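Call for Participants: Sorting and Packing at the Living Room Table

The Grallier Household Study, based in Prurnbridge, invites adults to take part in its next round of sessions on how people sort small packaged goods at home. Sessions take place in a furnished living room and concern the everyday clearing of a table on which food packets, cartons and supplement bottles have gathered.
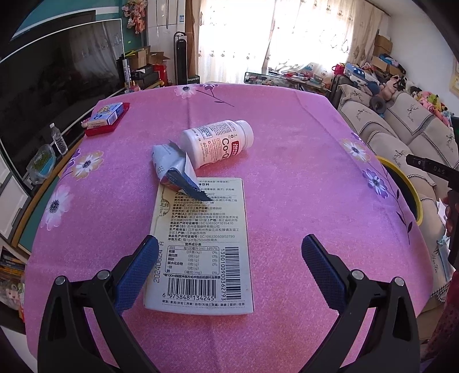
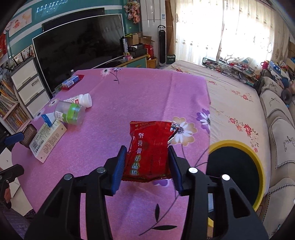
Packaged items on the flowered tablecloth, with the television behind.

Participants will be asked to separate empty wrappers from items to be kept, to group the remainder as they would in their own home, and to return the table to a state fit for a meal. No particular method is required. Each participant attends 2 sessions, both within the same month, and completes a short written record after each.

Applicants should:
- be aged 18 or over
- be able to stand at a table for 46 minutes
- be comfortable handling packaging printed in Chinese or English (a reading knowledge of Chinese is welcome but not required)

There are 11 places in the present round. Travel within Prurnbridge and Clovden will be reimbursed on production of a receipt.

Expressions of interest should be sent in writing to the Study Office, Fjeld House, Prurnbridge, by 5 pm on the last working day of November. Applicants will be notified of the outcome in December.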